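How do I get a sticky film off a wooden table without refinishing it?

Posted in Home & Repair, Mirwood Community Help

Siriporn Sriwong
I bought a long plank table secondhand in April and have been losing a slow war with it ever since. The top feels tacky, mostly where people rest their arms. If you leave a newspaper on it overnight, you can read the headlines off the wood in the morning, backwards. I've tried dish soap, then more dish soap, then a lemon spray that smelled lovely and made everything worse. The seller told me he'd "oiled it regularly," which I now take as a confession. I have 2 kids, a landlord who won't allow sanding indoors, and a strong wish not to become a person with opinions about varnish. What takes this stuff off?

2 answers

Eilidh Imrie
You've got layers of oil or polish that never cured, with a topping of hand grease. I spent most of a winter on one of these. Soap takes off the grease and leaves the rest sitting there.

Buy odorless mineral spirits and a bag of white cotton rags. Open the windows, put gloves on, and keep the whole business away from the stove. Try it first on the underside. If the rag comes up brown and the wood still looks like wood, carry on. If the finish itself goes soft, stop and come back here.

Work in patches about the size of a dinner plate, with the grain, and change rags far more often than feels reasonable. Lay the used ones flat outside until they're fully dry. Don't wad them up in the trash, as oily rags can heat up and catch fire by themselves.

Then leave the table alone for 2 days. My family managed four hours. Mine has long joined planks too, and the joints held on to the gunk longest, so go along those with an old toothbrush. I like the pale specks in the top and left them be.

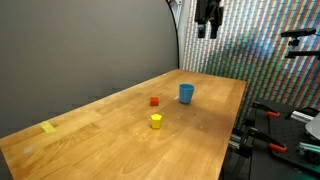
After the cleaning

Resist the urge to put something on it right away. If the wood looks dull once it's dry, use a thin coat of paste wax, let it haze, and buff until your shoulder complains. If it's still tacky, do another round with the spirits. Day to day, a barely damp cloth is plenty. Throw out the lemon spray, or give it to the seller.

Dušan Vukčević
Just sand it. 60 grit, belt sander, done by lunch.

Comments on this answer

Siriporn Sriwong
Landlord. Indoors. It's in the post.

Eilidh Imrie
Please don't take 60 grit to a tabletop unless you want to spend the rest of the year removing the scratches.

Dušan Vukčević
Worked on my deck.

Siriporn Sriwong
Update, 24th December: went with Eilidh's method over two weekends. The rags were a color I'd rather not discuss. One end needed a second pass, and the wax is on as of last night. Newspaper test passed this morning. Fourteen people are coming tomorrow to spill gravy on it, so I'll probably see you all back here under a different heading.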